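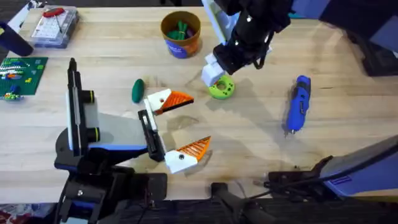 Two arms, one table and a lime-green ring at the Humstead shared shop.

Gitau Barasa built the pair for 900 dollars, most of it motors. First arm took him 114 evenings. The second went quicker - he'd stripped enough screws by then to know wich ones matter.

Orange fingertips, grooved for grip. Version 2. The smooth ones dropped everything, he says. Cables still a mess. Next up, a longer wrist, due in May, and a table that dosen't wobble when the door slams.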